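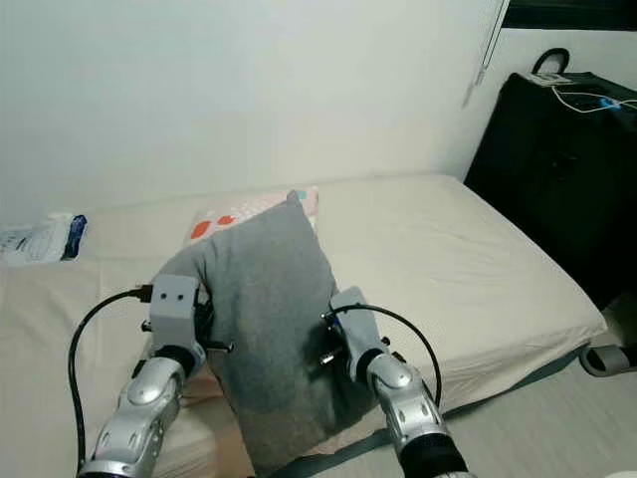 Prumstead Guest House Cooperative
Minutes of the members' meeting, 27 August 2019
Held in the breakfast room, with the kettle in attendance

Present: nine members, plus one guest from Room 6 who thought it was the walking tour and stayed for the cookies.
Apologies: two members, one of whom sent a note with opinions on item 4. The note was read aloud and then folded up very small.

1. Minutes of the last meeting

Approved with one change. The words "a heated exchange" under Parking were replaced with "an exchange."

2. Matters arising

The side gate now closes. It does not open, but members agreed to enjoy one thing at a time. The locksmith has been called again.

The sign on the Wesport road has been straightened. The secretary reports that it now points clearly and confidently at the feed store. Two members will go out with a ladder before the next meeting and will take the same ladder this time.

The piano has still not been tuned. The member who offered to know somebody no longer knows them.

3. Money

The balance in the main account stands at $1,099. This is after the insurance and before the boiler, a period the bookkeeper asked everyone to picture as a pleasant afternoon between two storms.

Takings from the August weekend were $608, all of it from rooms. The cake table made nothing, as the cake was eaten by the people setting up the table. Agreed that next year the setters-up will be fed first.

A member asked whether we could move the account to a bank with a branch in Wesport. There was a long silence while everyone remembered the forms. Held over.

4. Bedding

The long item. It began at twenty past seven and there was still light in the sky, which cannot be said for the end of it.

The mattress covers were bought two winters ago and are holding up. The pillows are another story. Guests have written in the book that they are "generous," "firm," and in one case "present." It was proposed that each bed have one full-size pillow and one smaller one, so that people who sleep on their backs can stop writing to us.

The Multel catalog was passed around. Multel will sell us pillows in bulk at a better price if we order at least 10, delivery in November. One member felt that November was late. Another pointed out that we have been discussing pillows since spring and that the pillows could hardly be blamed.

Color then came up. The plain party wants gray, which hides tea. The cheerful party wants pattern, which also hides tea and gives people something to look at while they wait for the shower. Both sides spoke twice. The chair allowed a third round on the condition that no one used the word "boutique."

Agreed: plain gray and patterned may both be bought, to be mixed as the housekeeping rota sees fit. Limit of $300 for the whole order, including delivery. Carried, seven in favor, one against, one outside looking at the gate. 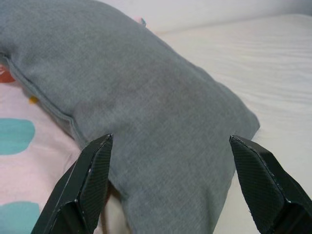 5. The boiler

It still makes the noise. The plumber came, and during his visit it did not make the noise. He was given coffee and he charged us for the call. As he reached his van it made the noise.

Options considered were a new boiler (see item 3, and weep), a service by the Kamata people who did the school, or a card in each room telling guests that the house is old and speaks. The Kamata people will be asked for a price. The card will be written anyway.

6. Housekeeping rota

The rota as it stands has the same member down for every changeover in September. She points out that this was a typing mistake and that she has been too polite to bring it up since June. Thanks were given. The rota will be redone from scratch, with two people to each changeover, and will be pinned up by the linen closet where the old one is now.

There was talk about how a room ought to look when a guest first opens the door. Some members like everything tucked in tight, as in a hospital. Others say a bed should look as if a person might be allowed to get into it.
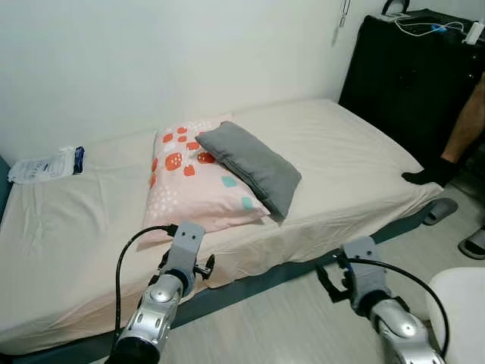

The tight party was asked to show the loose party how corners are done, and the loose party was asked to attend. Fitted sheets have no corners to speak of, so this may be a short lesson. It was also agreed that pillows go on last, after the floor has been swept, and that whoever does the room checks under the bed for chargers. We now have a drawer of these, none of which fits any phone belonging to anyone in the building.

Patterned pillowcases are to be washed inside out. The member who raised this asked for it to be put in the minutes word for word, so: "Inside out, every time, and I mean it." 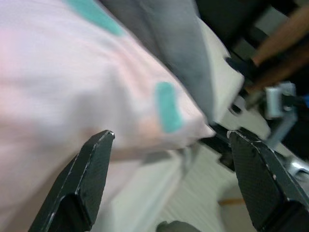
7. Breakfast

Guests continue to ask for oat milk. We continue to say we will look into it. A carton will be bought, and if it is still there in two weeks the matter is closed for good.

The toaster is to be left on setting three. Tape has been put over the dial. A second piece of tape has been put over the first.

8. Any other business

The guest from Room 6 asked if the gate was meant to do that. Noted.

One umbrella, green, was left after the last meeting and is on the hook by the back door. Please collect it.

Next meeting in November, same room, date to be set once the pillows come. Members using the side gate should use the front door.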